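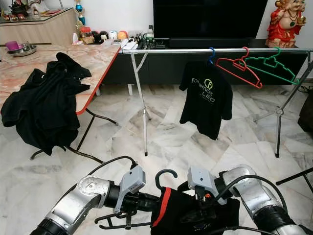 From: Furnbridge Clothing Swap list
Date: Tuesday, June 30, 2026
Subject: Re: [swap] Hangers and the rail, again

Hello everyone, and thank you for all the kind notes after the May swap. I'm still working my way through them, so please forgive me if yours hasn't had a proper answer yet.

On Saturday someone wrote:

> Could we please settle the hanger question before the next one? I brought nine
> good ones to Drustden and went home with 2, neither of them mine.
> Also, are we still taking children's coats?

I'm so sorry about your hangers! We had 660 pieces come through the door in May, which was wonderful, but it did mean that things went out on whatever they happened to be hanging from. I've been thinking it over and I'd like to suggest we stick to plain plastic ones for the rails and keep them all in the hall cupboard between swaps. If you'd like to lend your own, tie a bit of colored yarn around the hook and I'll gladly set them aside for you at the end. Wire ones are hard on knits, so let's leave those at home.

Yes to children's coats, with one small request – do check the pockets. I found half a granola bar and a very old library card last time.

Knits and anything with wide straps can go folded on the long table, as they always slide off. Doors open at 9 for dropping off, and please bring bags, because we ran out well before lunch.

I still have a green scarf and one left glove here from May, if either sounds familiar. Write to me off the list and I'll drop them by your house.

Warmly,
your swap list keeper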